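Table covering

A table covering is any sheet of material laid over a table or workbench, either to protect the surface or to hide it. The two purposes are often confused, usually by the person selling the covering. Coverings range from woven cloth and felt to paper, cork, rubber and assorted plastics, and most households own at least one that is kept folded in a drawer for an occasion that has yet to arrive.

Terminology

In everyday American use, "tablecloth" means a woven covering for dining, while "mat," "pad" and "liner" are used more or less at random for everything else. The trade has tried to tidy this up. Catalogs distinguish a pad (soft, goes under the cloth), a runner (narrow, goes down the middle, protects very little) and a blotter (sits on a desk and has outlived most of the ink it was meant to catch). Shoppers have largely ignored these distinctions, and stores tend to shelve the lot together near the placemats.

Early use

Cloths were laid over dining tables long before anyone worried about the finish of the wood underneath. At many European tables the cloth doubled as a shared napkin, an arrangement that held up well enough until guests began to look closely at it. Separate napkins followed, and the tablecloth was promoted to a purely decorative role, with a matching rise in the amount of ironing it required.

Work surfaces developed along other lines. Tailors wanted a surface that cloth would slide over. Bookbinders wanted one it would not. Card players settled on green baize, which is kind to the fingers when picking up a card and unkind to anyone trying to remove candle wax.

Oilcloth

Oilcloth, made by coating fabric with linseed oil, was the first covering that could be wiped instead of washed. It became a fixture of kitchens in the nineteenth century and kept its place until vinyl arrived. Its drawbacks were a strong smell when new and a habit of cracking along the folds when old, leaving a fairly short period in the middle when it could be fully enjoyed.

The Kyriakidis works made oilcloth in 337 patterns at its height, a figure the firm printed on its wrapping paper. Most of these were checks. Surviving sample books show that several patterns differ only in the name, and collectors have argued for years over whether "Harvest Red" and "Barn Red" were ever printed from separate rollers.

Modern materials

Vinyl replaced oilcloth in most kitchens because it was cheap and came on a roll. Silicone and rubber sheets later took over at the hotter and messier end of things. Paper, sold in long rolls, remains popular in restaurants that supply crayons, and in doctors' offices, which do not.

Felt-backed sheets are the usual compromise for good furniture. The Vulum pad, sold in folding sections, comes in six thicknesses, and its instruction leaflet warns against using two at once. The Jasska roll, a plain sheet 300 feet long, is aimed at schools and workshops and is cut to length by the buyer, seldom in a straight line.

Color and finish

Dining cloths have traditionally been white, a color chosen by people who did not do their own laundry. Work coverings run to browns, grays and greens. A matte finish is generally preferred under bright lights, as a glossy one throws glare back at whoever is bent over it. Brown has the added advantage of looking much the same after a year's use as it did on the first day, though makers prefer to describe it as "warm."
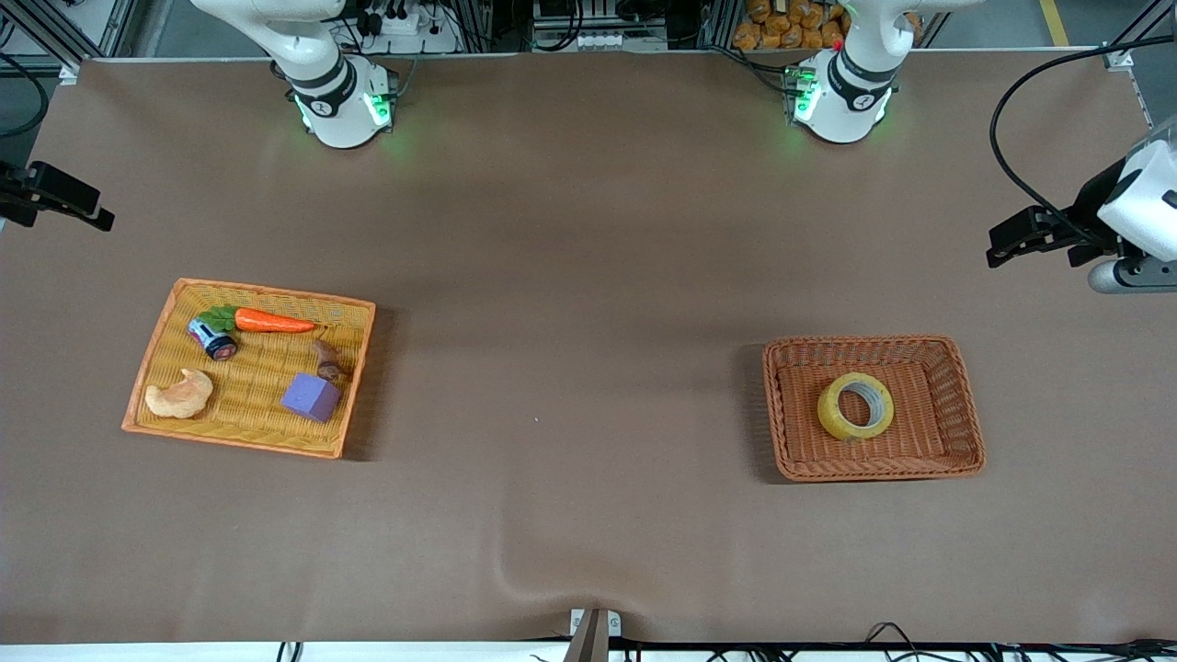
Care and storage

Woven cloths should be washed soon after a spill and stored rolled if there is room, which there rarely is. Vinyl can be wiped with mild soap. Felt should be vacuumed and otherwise left alone. Rubber sheets benefit from being kept out of the sun; a covering left by a south-facing window through August may come away from the table in more pieces than it went on.

Creases are the most common complaint. Laying the sheet flat overnight helps with vinyl, and a cool iron through a towel will do for most felt-backed types. Heavy books are widely recommended and leave marks of their own.

Collecting

Interest in old oilcloth has grown modestly. The Bitell collection holds 2143 samples, most of them smaller than a dinner plate, along with a number of complete cloths that are shown folded for reasons of space.

See also: Placemat; Desk blotter; Baize; Shelf paper

Page last edited 2019-03-02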